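Gestska Two-Hand Kit
Chore handling set, left and right
Sold by Skundstead. Page updated January 15, 2022

We get the same letter every week. Somebody has watched a video of a machine folding one towel (sped up, with music) and would like to know when they can stop doing housework. The short answer is not this year. The longer answer is the rest of this page, and you are welcome to skip to the specifications like everyone else.

The Gestska kit is a pair of hand-held grippers. You hold them and you do the chore, and what your hands did becomes something a robot arm can practice from. So yes, we are selling you a way to tidy up that is slower than tidying up. We have made our peace with it.

What people try first

Towels, mostly. Then cups. Then, once they feel good about themselves, jewelry. 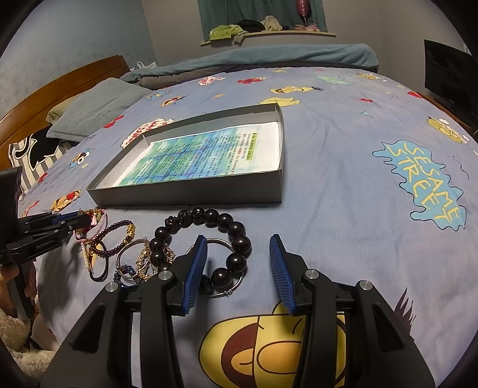

Jewelry is where the confidence goes. A cup stays a cup whichever way you come at it. A bracelet on elastic changes shape as soon as you touch it, and a thin bangle likes to bring a friend along. Fingers sort this out without consulting you. A two-jaw gripper has to be told which loop, from which side, and how hard to squeeze, and then it has to be told again for the next one.

Brenda Huenchumán runs our bench tests and keeps a list called "Not Yet." Current entries include necklace chains, fitted sheets, anything stored in a sock, and the last pea. Her "Sort Of" list has bangles, hair clips and chunky beads on a soft surface. Her "Yes" list is blocks. We have asked her to add something to the "Yes" list before the next trade show.

Why two hands

Because most chores cheat. One hand does the work and the other holds the box still, lifts the edge of the blanket, or moves the thing that is on top of the thing you want. We sold a one-hand kit for a while under the name Geagea. Customers used it with their free hand helping, which taught the robots to wait for a hand that never came. 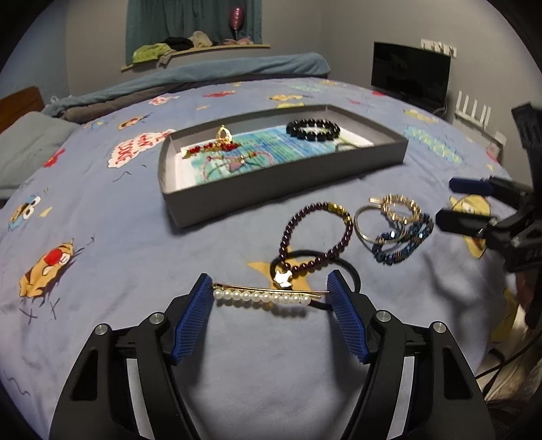 Blue ridged finger pads, with a pearl-lined hair clip between them.

What the pads are good at

Ridges help with small hard things that would like to be somewhere else. They do less for cord and thread, which lie flat and have to be coaxed up from the bedspread. If your work is mainly string, please write to us before ordering. We will probably talk you out of it.

In the kit
2 hand-held grippers
2 spare pairs of finger pads
Carry case
Printed guide, 36 pages, of which you will read the one with the diagram

Practice plan

The guide suggests 100 tries at a single task before you move to another. It is dull. Brenda's advice is to change the layout every time, including the ugly layouts, and to keep the fumbles. A robot that has only seen tidy beds will be very surprised by yours.

For shop floors

The same kit works at a packing bench, and the news is a bit better there: parts come in fewer shapes and seldom have tassels. Our Grekby storage plan holds 2000 sessions, enough for a small shop that wants to find out which jobs are worth handing over. Kitting small parts into trays is a fair bet. Untangling whatever is in the bottom drawer will stay with whoever has been there longest.

Returns

Unused kits can come back until the end of April. Used kits can come back too, but please take your earrings out of the case first.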